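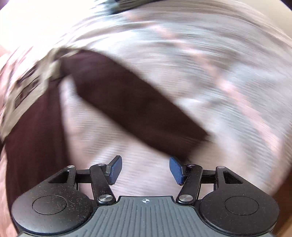 # kumitton-blur

Small tool which finds motion-blurred parts in wrist camera recordings and decides what the later steps should do with them. We wrote it for cloth handling, where the hand moves fast between two grasps and the fingers stay sharp while the fabric turns to streaks.

Maintained by Nour Qaisi and Ruan Mabuza. Last release: June 24, 2021.

## Why a separate tool

Our first filter measured sharpness over the complete image. It failed on frames like the one on top of this file. The grooves on the grey plate, the silver pivot caps and the navy pads give strong edges, so the score was good, although the brown cloth and the pale fabric behind it carry almost no usable detail. The pose tracker then received these frames and lost its position.

Now the gripper is masked out first and the score is calculated on what remains.

## Installation

```
git clone <your mirror>/kumitton-blur
cd kumitton-blur
pip install -e .
```

Python 3.7 or 3.8. Newer versions were not tested.

## Use

```
kblur score session_dir/ --mask masks/two_finger.png
kblur split session_dir/ --min-len 12
kblur report session_dir/
```

`score` writes one value per frame to `blur.csv`. `split` cuts the session at long blurred parts. `report` makes a plain HTML page with the curve and the worst frames.

## How the mask works

The mask has two layers:

- **Fixed layer:** plate and black housings. They do not move in the image, so one drawing per camera mount is enough.
- **Moving layer:** link arms and fingers. It is chosen from a table by the opening width. If the width is missing in the log, the widest mask is taken, and you lose a bit more of the background.

The open gaps in the linkage are *not* masked. Ruan wanted to keep them, as they show fabric close to the fingers, and in the tests this helped the score near a grasp.

The white crosshair on the plate is used to check that the camera has not shifted. If it is found more than four pixels from its place, `score` stops with error `E_MOUNT`. Please draw a new mask in this case – do not raise the limit.

## Labels

| Label | Meaning | Used by tracker | Used by planner |
|---|---|---|---|
| `sharp` | fabric texture can be read | yes | yes |
| `soft` | large folds and borders can be followed | yes, low weight | yes |
| `smear` | only colour regions remain | no | as colour hint |
| `bad` | mask or mount problem | no | no |

The frame on top has the label `smear`.

## Test set

The test set `clindham-cloth` has 2480 frames labelled by hand by Indira Chettiar and Sizwe Xaba. Of these, 1815 are for tuning and the rest for testing. They disagreed on 421 frames, mostly between `soft` and `smear`. Both labels are kept in the file, and the column `final` holds the decision of Reshma Zwane.

## Known problems

- Plain white sheets get a low score even when the hand is still. Use `--low-texture`.
- A printed border can look sharp when the motion runs along it and soft when the motion runs across it. The direction is not yet considered.
- The rounded corners of the lens image must be inside the mask. The old masks from May do not include them.
- Sessions shorter than 1000 frames give an unstable automatic threshold. Set it yourself with `--thr`.

## Changes

- 0.4: moving layer added, `E_MOUNT` check added
- 0.3: `split` keeps the timestamps of the original log
- 0.2: report page

Questions and corrected masks please to Nour, with the session log attached.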